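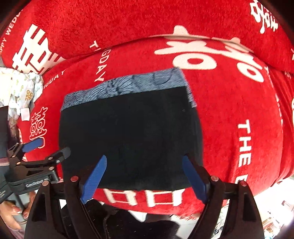

Which chapter do the Ukia installments pick up from?

They pick up from chapter 52, right after the ferry is lost, and they skip the harbor interlude entirely. A reader who has only gone through the main Skidance chapters can start there and follow everything.

Hi all,

Replying to Aleksi's message, which I've quoted below with the parts I'm not answering trimmed out.

> On Mar 15, 2024, Aleksi Miettinen wrote:
>
> I've read the draft of the second Ukia installment twice and I'm
> stuck on dates. The siege of Tedik is said to start in the year 401,
> in spring. But the queen's brother is at the siege, and in the main
> story he doesn't come back over the mountains until May of the same
> year, when the passes open. Either the siege starts later or he
> isn't there for the first assault.
>
> Second thing. The garrison was 200 in Hilkka's chapter. In the new
> draft the captain talks as if he has a whole army inside the walls.
> Which one do we keep?
>
> Third, is Tikkanen the name of the inn or the family that owns it?
> I've seen both.
>
> Aleksi

On the dates, you're right, he can't be there. I went back to the mountain chapters and the snow is mentioned three separate times, so I don't want to move the passes. Moving the siege is no better. The grain ships have to leave before it starts, and Seija has already written them leaving in early spring.

What I'd like to do is take the brother out of the first assault and give his lines to the captain. There are only four or five of them. The speech at the gate works fine coming from the captain, and he needs something to do in that part anyway. The brother then turns up for the second assault with mud up to his knees and no idea how bad things have gotten. Shahab suggested that at one point for other reasons and I think he had it right.

On the garrison, keep Hilkka's number. It was published first and the night march depends on it - they all leave through the one postern before dawn, and that can't be done with an army. I'll change the captain's talk. He can still brag, he just shouldn't have three companies of archers to brag about.

Tikkanen is the family. The inn has never had a name in anything we've put out. People in the story say "down at Tikkanen's" and at some point one of us dropped the apostrophe and it stuck. I've fixed it in the new draft. If anyone finds it in the older chapters, send me the chapter and I'll correct those in one go.

Some smaller things while I'm writing:

- The invaders' banner is gray with a white heron. Chapter 31 has it as a crane. Please use heron.
- The river freezes above Tedik but not at the town. Two of you have had people walking across it by the mill.
- The old queen is dead by this point. She gets a line in the draft council scene. I cut it.
- Nobles from Ukia are addressed by first name, including by servants. It reads oddly but it has been that way from the start.

I also shortened the council scene. It ran to 845 words before anybody got to the news about the ships, and now it's almost half that. The argument over the bridge toll is gone. I saved the old version, so if Seija wants the toll business for her own installment she can have it back.

One question from me. Does the ferryman survive? The main story leaves him in the water and no one mentions him again. I have a scene where the captain's men find a man on the north bank who won't give his name, and I left it open on purpose. If somebody already has plans for him, tell me and I'll make it a fisherman.

Revised draft goes up tonight in the usual folder, with the changed passages marked. Comments on the second assault would be the most useful, especially the part on the stairs, where I'm still not sure who is standing above whom.

Sointu Peltonen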